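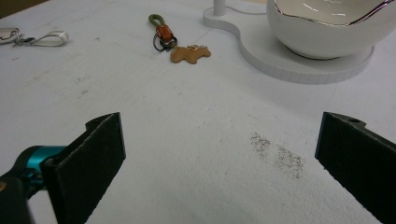

换掉家里那张用了多年的餐桌之后，我一直想找个地方好好夸一夸 Jellholm 的这款白色折叠工作桌。四月初下的单，到手以后几乎每天都在用，吃饭、熨衣服、裁布、包书皮，全在它上面，越用越喜欢！

先说价格。我买的是大号，900 块，送货上门，不含安装。之前看中的是 Arkier 的实木款，标价 3000，在店里摸了半天，漂亮是真漂亮，可我这种一边喝咖啡一边裁布的人，买回去只会天天心疼。Jellholm 便宜这么多，我原本没抱太大期望，结果桌腿一撑开我就乐了，稳得很，踩缝纫机踏板的时候桌上的水杯只有一点点波纹。

安装有 4 条腿要拧，说明书画得挺清楚，就是螺丝包里长短两种混在一起，得自己先分一分。我一个人拧完的，中间还停下来接了个电话。建议先把四个角都松松地带上，再一个一个拧紧，我第一次直接拧死了一个角，对面的孔就差了一点，只好退回来重来。

再说白色桌面耐不耐脏，这是我下单前最纠结的地方，评论区里也吵得厉害。我的感受是：咖啡渍当场擦，一点痕迹都没有；酱油放过夜，用小苏打糊一会儿也下去了；圆珠笔最麻烦，要用酒精棉片。钥匙、剪刀在上面拖来拖去会留下浅浅的灰印，有些用橡皮能蹭掉，蹭不掉的我就不管了，做手工的桌子嘛。 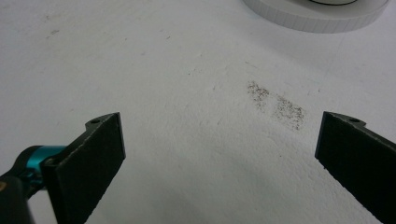
白色表面近看，有细细的颗粒和几道很淡的划痕

顺便夸一下高度。桌子有 5 档可调，我站着裁布用最高那档，腰舒服太多了！以前在餐桌上裁一条裙子，裁完要躺半个钟头。我的裁缝课老师 Parvathi Bhat 来家里喝茶，看见了就问我链接，她个子比我高，试了试最高档也觉得够用。调节的卡扣刚开始有点紧，要用点力气往里按，听到咔的一声才算到位，多按几次就顺了。

配件方面，官方的桌边收纳槽我觉得可以不买，太浅，卷尺放进去会弹出来。我另外配了 Lehtinen 的夹式台灯，夹口刚好能咬住桌沿，光偏暖，晚上缝黑色布料的时候要凑近一点。Stallidel 的切割垫也很合适，铺上去不打滑，边上还能留出放针线盒的地方。

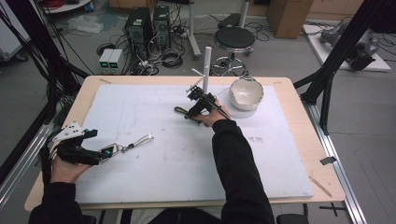 浅色木桌上铺一块白色大板，放碗也放得下

缺点也得讲。一是折起来以后还是挺厚，塞沙发背后勉强，塞床底就别想了，我家是立在阳台门边的。二是桌角偏方，家里有小朋友的最好贴上防撞条。三是搬动的时候没有提手，抱着走容易磕门框，我已经磕掉一小块墙漆了（房东看不见看不见）。还有就是颜色只有白的，我问过客服，说 5 月可能会出浅灰，我其实挺心动，不过家里真的放不下第二张了。

气味这块，拆箱那天有一点纸箱和胶的味道，开窗放了两晚就闻不到了。

总的打分我给得很高，扣的那点分全在提手上。要是你也是那种什么活都摊在一张桌子上干的人，可以去店里先撑开试试，重点试高度和卡扣。有想知道的尺寸可以留言，我拿尺子给你量。

2021年4月24日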